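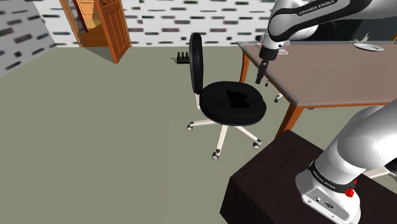

A tabletop pick scene with the arm on its pedestal, rendered in simulation.

The case against fixed camera placement

Most published pick-and-place results in simulation come with a success rate, a policy architecture and a table of training parameters. Few come with the camera extrinsics. I think this is the wrong way around. In my experience the choice of viewpoint moves the numbers more than the choice of planner does, and a result reported without its camera poses should be read as a result about one camera.

The habit has an obvious origin. A scene file is written once, somebody places an external camera where the arm looks good, and that pose is inherited by every later experiment. In our case it was inherited for 377 commits. The file was part of Wakano, our scene loader, and the pose had been typed in by hand to get a clean view for a slide. By the time Janka Štěpánek went through the history in September, the perception stack had been tuned against that slide for most of its life.

She added a small tool, Balus, that samples external camera poses on a shell above the workspace and rejects only those that intersect geometry. It does not reject poses that are inconvenient. We argued over this. My first position was that a pose where the links hide the gripper is useless for training. Her position was that the robot will be in such poses whether or not we like the images, and that the filter should live in the policy if it lives anywhere. She was right, and I removed my visibility check after two weeks.
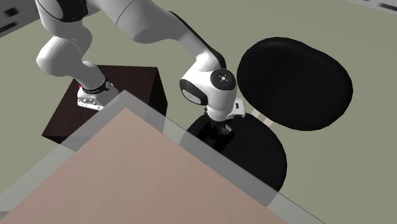 The first thing a sampled pose breaks is segmentation by contrast. A detector trained on a few clean views learns that the end effector is the dark thing in front of a light background. Put the end effector over something equally dark and the mask either disappears or swallows the whole background region. The planner then receives a fingertip estimate that is off by the width of the object behind it. No amount of replanning fixes this, and a faster replanner only reaches the wrong place sooner.

The usual answer is to ignore the external view and use joint encoders plus forward kinematics. For the arm itself this is correct, and I would not spend a single convolution on locating a link whose pose is already known. But the target still has to be located, and the kinematics say nothing about the target. The external camera must therefore be good at the part of the image that the arm covers least often, and the loss should be weighted that way. In Kováčik, our training harness, we project the arm model into each image and zero the loss inside the mask. The change took four lines. It did more for held-out poses than 190 hours of additional training had done.

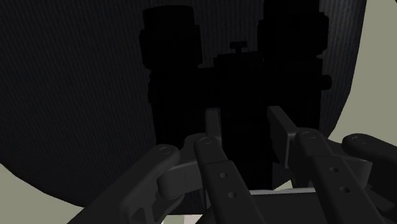
Wrist cameras are commonly offered as the cure for all of this, and they are a partial one. The hand view moves with the gripper, so its extrinsics relative to the fingers are constant and calibration is simple. What it does not give is illumination. A pair of black binoculars against a dark ribbed surface reduces to an outline, and between the finger pads there is only more black. A texture-based pose estimator has nothing to work with in that region. The contour is still usable, since the barrel ends and the small knob between them are distinctive, and a contour-based method can recover orientation if it is allowed to say how unsure it is. Ours was not allowed to. It returned a single pose with no covariance, and the grasp scorer downstream treated every pose as exact.

This is an interface problem, and I would put it ahead of any model improvement. If the perception module cannot express doubt, the planner cannot ask for a second view. We changed the message type in Ilow, our planning layer, to carry a full covariance and a per-view validity flag. The planner now has one extra action, which is to move the wrist and look again before closing. It costs around 2 seconds when it is used. People who care about cycle time object to this, and on a production line with known lighting they may be right to.

For research code I see no good argument against it. Publish the camera poses, sample them in training, mask what the kinematics already know, and pass uncertainty through to whatever decides to close the fingers. The remaining disagreement in our group is over whether the lighting should be sampled as widely as the cameras. I say yes. The renderer makes it cheap, and the patch is waiting for review.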